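We use cookies to keep you logged in and to remember your settings. Accept / Manage

Yeison Apaza
21 September 2023

ok people keep asking how we did the one-bag thing in August so I'm just gonna put it all here. 14 days, 6 cities, one backpack each. thread, typing this on a bus so sorry in advance

1/ the bag. mine's a Grumska, the older one with the flap. had it for years. zipper sticks if you overfill it so I don't overfill it. my sister took a Haker and liked it fine, more pockets, heavier when empty

2/ weigh it packed. then walk to the store and back with it on. not across the living room — the store. if your shoulders hate you by the corner, take out the second pair of jeans. it's always the jeans

3/ clothes: four shirts, one pair of pants, shorts, one warm thing, rain shell. socks for five days. wash in the sink every third night. wring them in a towel, step on the towel, hang up. dry by breakfast mostly. Not in the one place by the harbor, everything stayed damp for two days there and so did we

4/ shoes. one pair on your feet plus sandals. I brought running shoes too the first time I did this and ran zero times

5/ bathroom stuff is where everybody overpacks. I did too. hair stuff, three kinds of lotion, a nail kit?? left it all at home this time. soap, toothbrush, toothpaste, sunscreen, done. if you run out there are stores. they sell shampoo in other cities I promise
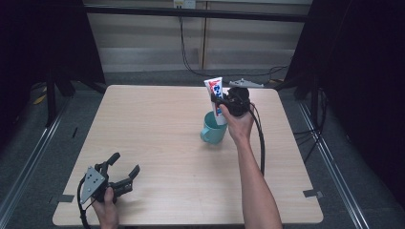
Toothpaste and the teal mug.

6/ liquids bag stays at the TOP of the pack. learned that one in the security line with my underwear in a bin in front of a whole soccer team

7/ money. took 300 in cash, split between two spots, card for the rest. came home with a little. the bus stations were the only places that really wanted cash, and one bakery (worth it)

8/ food. peanut butter, crackers, apples. we ate one real meal a day at a table and grazed the rest. sister says I get mean around 4pm and she's right, so snacks go in the outside pocket

9/ buses over trains, for us anyway. cheaper and you can book the night before. Flores line was the good one, seats go back a decent amount. the other company I won't name left 50 min late and then stopped for gas

10/ sit on the side away from the afternoon sun. check a map before you get on. I forgot this twice and have one tan arm

11/ somebody asked about the laundry soap. Clellex, the little bar. smells like a school hallway but it rinses out quick and a bar lasted both of us the whole trip with some left over

12/ books: one paperback, leave it when you finish, take another off the hostel shelf. ended up with a romance about a lighthouse keeper and read the whole thing in one night. no regrets

13/ things I didn't use — travel pillow, money belt, second charger, the fancy adaptor, binoculars (why)

14/ things I missed. a real towel. earplugs, mine fell out of my pocket in the second city. a pen!! you need a pen way more than you think, I borrowed one from strangers constantly

15/ would I do it again yes. would I do six cities again no, four max. we spent so much of it with our packs on waitng for a room to be ready. ask if they'll hold the bag at the desk, every place but one said sure

16/ will post the bus times I wrote down if I can find the notebook. might be in the other jacket

edit: didn't expect 1,000 of you to see this, hi. no I don't have a discount code for the bag

edit 2: yes the sandals were fine in the rain. slippery on the tile though, careful

More from Yeison Apaza
- bus stations ranked by bench
- what I ate for under ten bucks
- rain shell repair, take two
- does anyone want binoculars

Contact | Terms | Privacy | Back to top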